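I have voted in every election Naidu has held since I was old enough to hold a pencil in the booth, and I still think we let our leaders hang on too long. Two terms is plenty for a prime minister – plenty for anyone, really, and I say that as someone who rather liked the last one! When the ruling party put off its handover again, past July this time, around 200 members signed a letter asking for a date. They got a very kind reply and no date at all. A promise to step aside ought to have a day written next to it, and parliament ought to be able to hold a person to it.
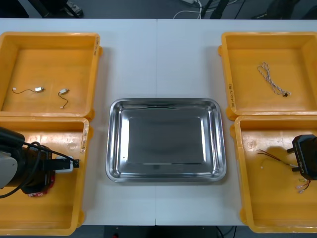
Meirion Foulkes wrote back that a fixed date only makes a lame duck of whoever is in office, and that he would sooner trust the voters. I trust them too, Meirion, but they have to be asked first.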